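Black knits going bobbly and baggy, wash or just air?

skultside_mo
got a black ribbed thing, 38 quid in May, already sagging where it's folded. Do you lot hang or fold?? Drawer is a Kasten one, quite shallow, so everything gets squashed. Also fluff off the carpet, drives me mad

Plesitz50
Fold. Always fold. Hangers wreck knits, shoulders go pointy and never come back

kelel_fan
disagree, I hang mine over the bar of the hanger, folded in half, no points. Been doing it 2 winters, fine

Plesitz50
over the bar gives you a crease right across the middle tho

skultside_mo
ok had it out again this morning, fine ribbing one side and smoother folds on the other. can you tell anything from this
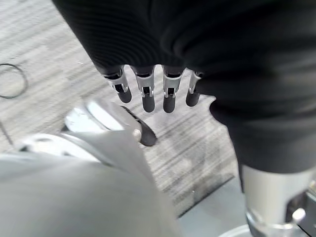 black one, carpet behind

kelel_fan
Can see the faint ridges top left, they look alright to me. What's the label say? if it's got wool in I'd not wash it much, air it by the window overnight

tumblequeen
Cool wash, inside out, flat on a towel. Don't wring. And get it off the carpet end of the room when you fold, black picks up evrything. I do mine on the bed

skultside_mo
label's gone, cut it out cos it itched. Bed is covered in the rest of the washing lol

Plesitz50
then treat it like wool. hand wash, cool. and roll it, don't fold, if the drawer's that shallow

tumblequeen
Rolling stretches the neck imo. Folded in thirds, sleeves in, heavy stuff at the bottom

kelel_fan
we had this exact argument on the towels thread, went past 3000 views and noone agreed there either

skultside_mo
going to try thirds. will wash it tonight if I find the gentle stuff, think its under the sink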